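Our rules for the folding arm, second version

Satish Tripathi and I rewrote the rules for the laundry arm in February. The first set ran to two pages and people skipped the second one, so it's all on one sheet now.

Rule one is about the grip. Take a single gather of cloth and keep the fingers off care labels, buttons and zippers. If a label ends up in the jaws, stop and start that try over. 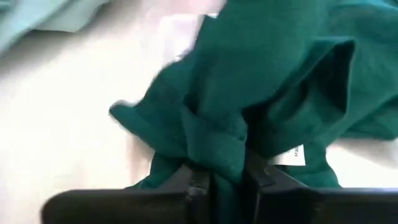 Green knit top in the gripper, label clear of the fingers.

Rule two is to open the fingers all the way before moving to the next item. Jade Oakley wanted a three-second pause there as well, and we put it in.

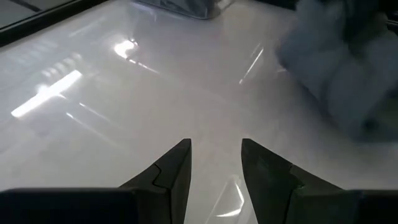
Rule three covers the log. Every try gets a line, good or bad - we have 496 lines so far, and the bad ones are the ones I go back and read. Write what went wrong in everyday words. "Dropped it" is fine.

Stuart Yeoman has asked for a rule on lighting. I haven't written it yet. Send me your wording if you have any.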